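2018-03-08

Texture randomization, wrist cam, sim only. Writing this up before I forget which run was which.

Where we left it: policy A (trained on the plain gray room) does fine in the plain gray room and falls apart as soon as the table is any other color. Everyone knew that. Su-chen's question was whether randomizing the table alone buys us most of it, or whether walls and floor have to go too. The wrist cam sees a lot of background when the arm is up and almost none when it's down near the object, so you could argue it either way. I argued table only. Su-chen argued everything. Loser brings the pastries.

Setup, same as last time except where noted:
- reach and grasp, one block, parallel gripper, wrist cam only, no overhead view
- 8 texture sets for training, 5 held out, never seen
- 519 test episodes per condition (wanted more, Rennie went down in the night and I'm not rerunning just for a round number)
- block start pose random, arm start pose random inside the usual box
- lights fixed this time. On purpose. Don't "fix" this.

Conditions:
T = table texture random, room plain
R = room random (walls, floor, props), table plain
TR = both
N = nothing, baseline

Training went on Velthorpe for T and TR, Rennie for R and N. Yes I know, different machines. Same seed list, same container, I checked the hashes. N from Rennie matches the old N from Velthorpe closely enough that I'm not worried.

First surprise: T is not as good as I said it would be. On the held-out sets T starts okay, goes down nicely if the arm happens to start low, and wanders if the arm starts high. Watched a bunch of rollouts with the scrubber. It isn't random wandering, it drifts to whatever has contrast. A bright corner, an edge between two walls. The arm goes there and hangs around with the fingers open until time runs out.

R is the mirror of that. High starts fine, comes down the right way, then misses the block by a finger width when the table has any pattern on it. Closes on air. Very consistent, almost funny.

TR does both things okay. Not great at either, but okay. Slower to train, the loss curve has that long flat shelf before it drops and I nearly killed the run during the shelf. Note to self: let it go past the shelf.

Went through the TR failures by hand, writing the start pose next to each one. High, tilted starts are most of it. Low starts hardly show up. 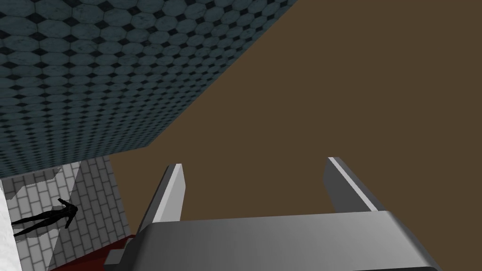 What the policy seems to key on at high starts is strong repeating texture, more than color. Plain surfaces get ignored whatever color they are, it'll pass right over them. Patterned ones pull. Octagon tile with the little dark diamonds is the worst kind because the pattern is dense and it's the same everywhere, so as the surface recedes the tiles bunch up and you get all these fine edges at the far end, and the features go crazy there. Brick is milder, even at an oblique angle. My guess is the conv layers have learned "fine detail = block nearby", which was true in the gray room, where the block was the only thing with any edges at all. So high starts inherit a bad habit and TR only partly unlearns it. Would explain T too.

Test for that: blur the patterned textures at the source, keep mean color. If I'm right, the high start failures should mostly go away with no retraining. Ran it on the TR checkpoint at the end of the day, small batch, 42 episodes, only the high starts that had failed before. Around half of them recovered. So partly right? Better than nothing, worse than the nice clean story. The rest still drift and I don't know what at.

Caveat before somebody quotes this: picking only failed episodes and rerunning them is a biased thing to do. Some would recover on a plain rerun, action noise is on. Need the control: same episodes, no blur. Queued on Rennie overnight.

Things that went wrong today, in order:

1. Texture loader was silently reusing the last texture when a file was missing. Held-out set 3 had a typo in the folder name so it was getting set 2's floor. Fixed, reran. Numbers in the shared sheet before lunch are bad, I've struck them through. Now it crashes loudly if a file is missing, which is what it shoud have done from the start.

2. Tile scale. The scale parameter is per object, not per meter, so the same tile comes out huge on a big surface and tiny on a small one. This matters for the whole argument above!! Tile size on screen is mixed up with surface size. Have not fixed. Bekdale branch has a version with world-space scaling, should pull that in, but it also changes the lighting defaults and I don't want two changes at once. Cherry-pick just the one commit if it'll apply.

3. Mipmaps were off in the renderer. So far-away patterns alias, and aliasing is also "fine edges". Could be that a chunk of what I'm calling texture sensitivity is just shimmer the real camera would never give us. Ugh. Turned on in a copy of the config, not in the main one. Need N and TR evaluated both ways before I say anything about features to anyone outside this room.

Su-chen came by at this point and I showed her the drifting rollouts. Her notes, from memory:
- would like to see the distance between gripper and block over time, not only success yes/no. A hang at the wall and a near miss on the table both count as a fail and they're completely different fails. (agree, easy, the log already has it)
- thinks the props matter more than I give them credit for. A flat dark shape on a pale wall is a strong thing to look at. Wants R split into R-surfaces and R-props.
- asked why the arm start box allows poses where the camera can't see the block at all. Good question. Because it was copied from the Nikex demo and never revisited. If the block isn't in view then the policy has to search, and we never trained it to search, we trained it to go to things. Could be a big part of the high start trouble and have nothing to do with texture.

That last one bugs me. Easy to check: for every start pose, project block position into the camera, flag in view / out of view, split the results. Should take an hour. Should have done it first.

(later) Did it, for TR only. A fair number of the high start failures are out of view at step zero. Not all. In view high starts still fail more than in view low starts, so there is something left over that could be texture, but the gap is a lot smaller than this morning's plot made it look. Took this morning's plot off the wall.

So what I'd say right now, with low confidence on all of it:
- table only isn't enough. Room only isn't enough. I lost the bet.
- the effect of start pose is bigger than the effect of texture set, and we were mixing them together
- pattern density seems to matter more than color, pending the mipmap check
- blur result is suggestive, no control yet, don't use

Changes for next round:
- start box: either reject out of view starts or train with them on purpose. Leaning toward a flag so we can do both. Su-chen wants the second one since a real arm will start wherever somebody left it
- world-space tile scale
- mipmaps on everywhere, rerun baseline
- log the min distance and the final distance
- split R
- same machine for all conditions if I can get Velthorpe for long enough, there's a queue

Not changing: network, block size, gripper, episode length. I know the episode length is short. If we change it now none of the August runs compare to anything.

Checkpoint names, because I will forget: T_b, R_b, TR_c (not TR_b, TR_b is the one with the loader bug), N_a. TR_b should be deleted but I'm keeping it until the rerun is in, in case the bug turns out to have helped, ha.

Disk on Rennie is getting full, it's saving every frame of every rollout at full size. Set it to keep fails only. Then remembered I want successes too for the distance plots. Set it back. Somebody please buy a disk.

Morning: check blur control, first thing. Then cherry-pick. Pastries.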